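Rondside Clothing Exchange
Progress report to the Doltmont Fund, period ending July
Prepared by Orvokki Koskela

Where we are

The exchange is open, the roof over the sorting room has stopped leaking, and we have handed out 629 garments since the grant began. The target was 300. I would like to claim superior planning, but a school two streets over changed its uniform and we inherited the old one, all of it, in maroon.

Membership stands at 169 households. Growth slowed in July, when most of Rondside was wearing as little as possible and saw no need for more.

Money

Spending is under budget on rent and over budget on hangers. The hanger line was my estimate and I stand by the spirit of it. Balakrishnan Warrier has moved the difference across from printing, as your office agreed, and the revised sheet is attached.

Home collections

Members who can't get to the shop may now book a pickup. We ask them to have everything washed, folded and laid out on a bed or table, so our driver can check it and be gone before tea is offered. Compliance is good. Tea is offered anyway. Bright colors go first once they reach the rails, and pants in any color go faster than shirts. Gray cardigans remain with us, as they always have.
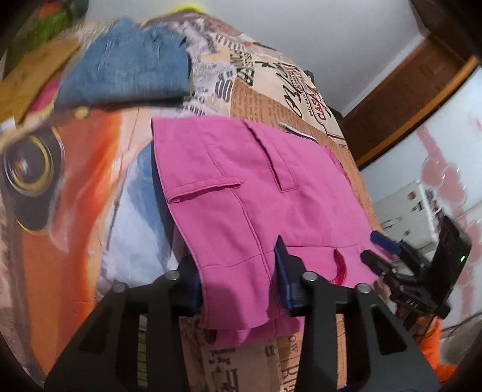
Problems

The Teltum booking system went down 4 times. Each time we went back to the paper diary, which has yet to need a password reset. Teltum has promised a fix and sent us a mug.

Children's winter coats are short. We have plenty for toddlers and almost nothing for ages eight to twelve, a group that seems to wear coats until they dissolve.

Next period

We plan to open one evening a week until 8 p.m., run a mending class with the Shenoy Street library, and find a home for the maroon sweaters. We also ask to carry the unspent rent money forward into a coat fund. Balakrishnan can talk you through the figures, and I can talk you through the hangers.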